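Progress report, second period
Shared workshop project: door-handling mobile arm
To: Mavis Van Dusen, Stemham Small Builds Fund
From: Kumudini Majumder, project lead
Date: 2026-05-21

1. Status

The project is on budget and behind on one of four work items. The base and arm are mechanically complete. The simulator is in daily use. The door-closing routine runs from start to finish in simulation. The hardware door test has not started and moves to the next period, for the reasons given in section 5.

Work was carried out at the Bida Street workshop by Leszek Czerwiński (mechanical), Temitope Ajayi (control software) and me. Holger Nygård reviewed the wiring and the emergency stop circuit.

2. Mechanical work

The base plate was remade in thicker stock after the first one flexed under the arm at full reach. The flex was small at the plate but large enough at the fingertips to spoil the handle approach. The new plate is 27 mm longer than the old one, and the rear casters were moved back by the same amount. Drawings in the shared folder have been updated to revision C. Please discard revision B, which still shows the old hole pattern for the battery tray.

The wrist collar was taken apart twice. The first time was to replace a cable that had been pinched during assembly. The second was to add a strain relief clip that should have been there from the start. The clip is a printed part and the file is in the folder. Leszek has run the wrist through its full range by hand with the cover off and sees no contact between the cable and the housing.

The finger pads are still the plain ones. A softer pad was ordered from Citham and arrived in the wrong hardness. The replacement has been shipped at no charge to the project.

3. Simulation work

The first report described a bare test room with one door in it. Reviewers asked for a room with more in the way, and that request has been met. The current room has a counter along one wall, chairs, a closed pair of double doors at the far end, and a single hinged door that opens into the space where the base has to work. Wall finishes and pictures were left switched on so that the vision code has to cope with dark and light surfaces in the same view.

The routine under test starts with the single door open. The arm is brought near the lever side of the leaf, the door position is estimated from the onboard camera, and the controller then chooses between gripping the lever and pushing the leaf with closed fingers.
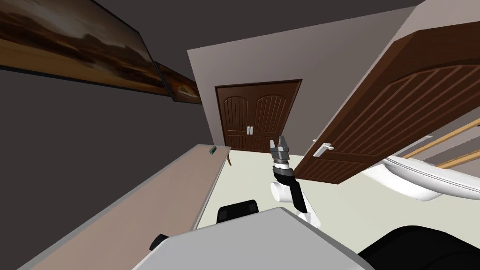 Figure 1. Simulated room, onboard view, with the gripper near the lever side of the open door.

The onboard camera view is tilted with respect to the room. The door estimator was originally written on the assumption that the long edges of a door would be close to vertical in the image. In the present room that assumption fails at most arm positions, and the first version of the estimator returned either no door or the wrong one. The closed double doors were the usual wrong answer, as they have the same arched panel pattern as the open door and are seen more squarely.

Temitope rewrote the estimator to work from the floor plane and the camera pose, and to search for edges in room coordinates. It now also uses the hinge position from the map as a starting guess. With these two changes the double doors are rejected before any edge fitting takes place.

The new version was run on a batch of 184 starts with the base placed at random inside the marked work area. Of these, 42 ended in a fault stop. The remainder finished with the door inside the closing limit. The fault stops were sorted by hand from the logs and fall into two groups.

The larger group is a reach problem. The base stops too close to the counter, and the elbow runs out of room before the gripper can get behind the leaf. The planner sees this correctly and refuses to move, so the outcome is safe but the task is not done. The fix is to let the base back up and try a second position. That code exists for the charging dock routine and has to be made general.

The smaller group is a contact problem. The gripper touches the face of the door before the estimator has settled, the door swings a few degrees, and the controller is then working from an old position. Slowing the final approach removes most of these cases at the cost of a longer run. Temitope would like to keep the present speed and update the estimate during contact. I have agreed to one more month on that approach, after which we take the slower one.
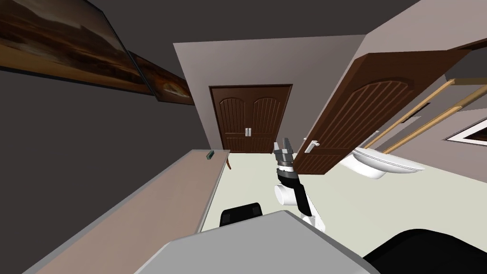 The lever itself has been a lesser concern than expected. For closing, the controller picks the push in nearly all runs, and the lever grip is only used when the leaf is almost flat against its stop. The lever will matter again for opening, which belongs to the final period. We have therefore stopped tuning the lever grip for now and saved the current settings under the tag fashola-2. Fashola is our working name for the control package and appears in the logs and file names.

One fault in the simulator should be recorded. The hinge friction was entered in the wrong unit up to the middle of this period, which made the door far too easy to move. All results from before the correction have been set aside. The batch reported above was run entirely after it. The closing force figures in the first report came from the earlier setting and should be ignored.

4. Electrical and safety

Holger's review raised three points. The emergency stop cut the arm supply but left the base motors powered through the controller. The main fuse was sized for the old battery. The charging lead could be plugged in with the motors live.

The first two are closed. The stop now drops a single contactor that feeds both arm and base, and the fuse has been changed and labeled. The third is open. An interlock relay has been bought and will be fitted when the battery tray is next out. Until then the written rule is that the key is removed before charging, and a tag to that effect hangs on the lead.

Arm joint force limits in the hardware controller have been set to 40 percent of rated value for all workshop running. They will not be raised without a second person present and an entry in the log book.

5. Delay to the hardware door test

The plan called for a full-size door in a free-standing frame to be in the workshop by the end of this period. The frame has been built and stands square, but the door supplied for it was warped and would not latch. The seller took it back. A second door is on order.

We considered running the test on the workshop's own storeroom door. Leszek measured the approach and the base cannot turn in the passage. The idea was dropped.

The delay has no effect on the cost of the project. It does shorten the time between the hardware test and the final demonstration in August, and the margin there is now thin. If the second door is also unusable, we would ask to show closing on hardware and opening in simulation only. That is a change to the agreed scope and I would prefer to settle it with you early.

6. Spending

Spending in the period was on the base plate stock, the relay and contactor, the frame lumber and the replacement door. Receipts are in the folder, numbered to match the ledger. The amount set aside for a second camera has not been touched. With the new estimator working from one camera, we ask permission to move that line to spare joint modules. One of the shoulder joints has developed some play, and a spare on the shelf would protect the August date.

7. Work planned for the next period

Retry positions for the base, using the docking code. Temitope.
Estimate update during contact, with a decision at one month. Temitope, Majumder.
Charging interlock. Leszek, checked by Holger.
Softer finger pads fitted and compared with the plain ones on the bench.
Second door hung, latch set, hinge friction measured with a spring scale and the value entered in the simulator.
Hardware closing test at reduced speed.

Items needing a reply from the fund are the transfer of the camera line (section 6) and the possible change of scope (section 5). The next report will follow once the hardware closing test has been run.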